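**Clilley door kit — simulated course for school robotics clubs**

The maker, Drostinia, says a club can get a virtual gripper opening glazed doors in 3 sessions. Ours at Grenoswood hasn't, so read on before you order.

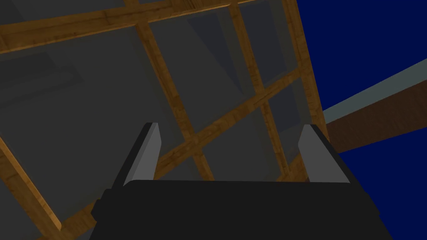

A licence covers 20 seats. That is plenty, though the handbook assumes you already know what a wrist joint is.

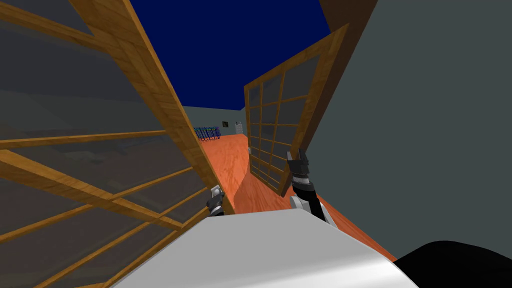
*Two grippers, two open doors.*

Collisions are the weak point. Tesfamariam, the add-on planner, claims to fix them — I'd want to see the logs first.
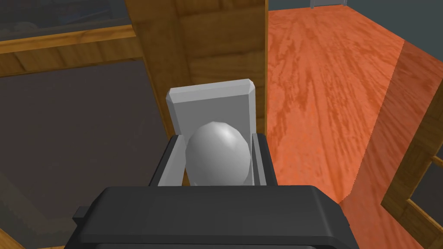 *White egg between the fingers, light-grey plate behind.*

Grip force is set by a slider with no units.
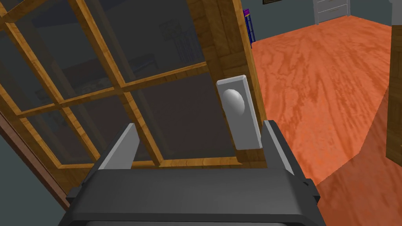 Round knobs are scored separately, and the marking scheme is vague. Order code 923, trial period 30 days. Use all of them.

Henrike Ehlers, club lead, 10th May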